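Search stories, recipes, people
Search

Teaching a Kitchen to Say "Close Enough"

By Aishwarya Naidu
April

I showed up at Edetti on a Wednesday with a notebook and a very bad theory, which was that the hard part of a kitchen robot must be the hand. Teodor Bălan, who writes the planning code there, let me go on about grippers for a good ten minutes (he's patient!) before he turned his laptop my way and showed me a file called "where_is_it_really." Most of his week goes into that file.

The team is four people and one arm, and what they build is a piece of software named Karkton. You give it a chore in plain words and it breaks the chore into moves, checks each move against what the cameras report, and changes its mind if the two don't match. Changing its mind is the part everyone in the room wanted to talk about. 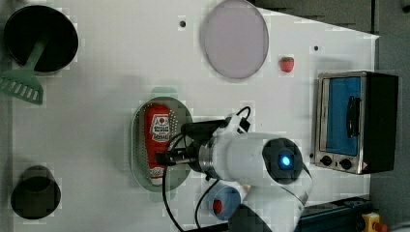 An older planner, Teodor told me, would look once, make a full plan and then run the whole thing like a player piano. If a cup got nudged along the way, too bad. Karkton replans at every step, and it keeps a score for how much it trusts its own picture of the table. When the score drops below 40 it has to go look again before it's allowed to touch anything. I asked why 40 and got a shrug and a grin. They tried a bunch of numbers and that one made the fewest messes.

Looking again mostly means using the camera down by the wrist. The overhead view is great for the big layout, but the arm loves to park itself right over the thing you care about. So the perception side, run by Ourania Vrettos, has to stitch together one view that's wide and one that's practically nose to label.
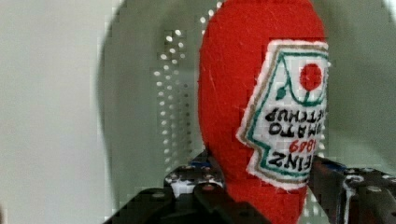 The wrist camera's view of the ketchup bottle, label upside down, with the fingers closed on it.

Ourania is the funny one. She says her job is marriage counseling for cameras, and I wrote that down twice. Each camera gives its own guess about where an object sits and which way it points, and her code decides whom to believe. She used to just average them, which gave her objects floating between two places where nothing was. These days the closer camera gets more say as the arm moves in, and the overhead one gets a veto if the answer lands somewhere silly. 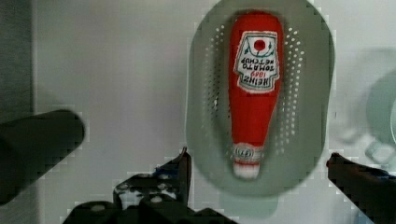

Direction is its own headache, and I had never once thought about it. A bowl is easy, you can come at it from any side. A bottle has a cap end and a fat end, and the planner wants to know which is which before it picks a spot to squeeze. The keystone label helps a lot there: if HEINZ reads upside down and the white cap is toward the bottom of the view, as it is with the bottle in the colander, the software has two clues that agree. When clues disagree, the trust score takes a hit and we're back to looking again.

I watched the log scroll by on Zewditu Alemneh's screen for most of the afternoon. She builds the tools the others use, including a replay viewer that lets you drag back through a run and see what the planner believed at each moment. It keeps the last 500 runs. I got totally hooked on it, like flipping through somebody else's vacation photos, except each photo comes with a list of worries. 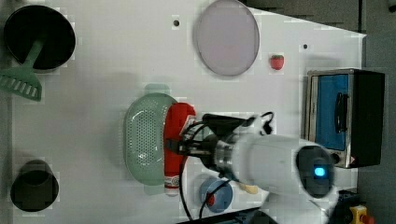 Zewditu's favorite feature is the one that draws belief on top of fact. Every object gets an outline where Karkton thinks it is, and you look for outlines that have slid off. She tests it on crowded corners, where shapes overlap and one thing can swallow another. A green spatula lying across a black pan is just her kind of trouble, since its slotted head pokes out past the rim and a lazy outline will either chop it off or decide the pan has grown a fin. I laughed at the fin. She has a folder of them.

Before I left I asked Teodor when I could have one for my own kitchen, and he wanted to know how many drawers I have. I said six, one of them stuck. He made a face and wrote something down.

Recent stories
The Night Shift at Pastelari
Lilla Takács Fixes Clocks by Ear
Six Soups for a Cold Apartment
A Weekend Walk Around Illés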